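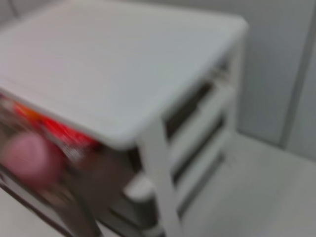
Randden Wrist Camera Kit for School and Club Robot Arms

Product group: Brekix classroom arms, accessories
Article number: 440-7
Level: from age 14, with a teacher or club leader
Delivery: normally in stock, new batch in August

The Randden kit puts a small colour camera at the wrist of a Brekix arm, so that the students see what the gripper sees. It is made for clubs that have already built the arm and want to go on to the next step, which for most groups is opening drawers, picking up soft things and putting them in another place.

We developed the kit together with the robot club that Lærke Hafstein leads in the evenings. Her students have used it for one full school year, and many of the details on this page come from their notebooks. The longer bracket, for example, was their wish. With the first bracket the cable was caught in the elbow of the arm every time it turned to the left.

What is in the box

Camera module with fixed lens
Wrist bracket, short
Wrist bracket, long
Flat cable, 66 cm
2 cable clips for the upper arm
Bag with screws and one hex key
Printed exercise booklet, English

The arm, the gripper and the computer are not included. The kit fits the Brekix arm from the second version. If your arm has a grey base plate with round holes, it is the first version, and you need the adapter plate, which is ordered separately.

Mounting

Switch off the arm and take out the power plug. Loosen the two screws at the wrist, but do not remove them completely, the nuts behind can fall into the joint. Push the bracket under the screw heads and tighten by hand. Lead the cable along the outside of the arm and leave a loose loop at the elbow. After this, turn every joint slowly by hand from end to end before you connect the power again.

A group of beginners needs one club evening for the mounting and the first picture on the screen.

The drawer exercises

The booklet has 7 exercises. The first ones only ask the students to move the arm over a piece of furniture and stop when an edge comes in the middle of the picture. White furniture against a light wall is more difficult than the students expect, and we recommend to try it early. Later they work with drawers: find the handle, come closer in small steps, pull, and look again.

Drawers with a see-through front are good for the colour exercise. Put something with a strong colour behind the front and let the program search for it. Please use soft things, such as cloths or foam balls. The gripper of the Brekix is not strong, but it can scratch thin plastic.

About blur

The camera needs a short moment to stand still. When the arm moves fast, the edges become smeared and the program will find a handle where there is none. Set the speed low in the beginning. Some groups prefer to move, wait, take one picture and then move again. Other groups in Lærke Hafstein's club wrote a small filter that throws the bad pictures away - this is described on the last pages of the booklet.

Care and spare parts

Clean the lens with a dry, soft cloth only. The cable is the part that wears out first, and it can be ordered alone. The Prinetti gripper fingers can be used together with both brackets. For the Baloch suction cup you must use the long bracket, otherwise the cup hides the lower half of the picture.

Schools can order on invoice. Write the name of the school and the version of your arm in the comment field.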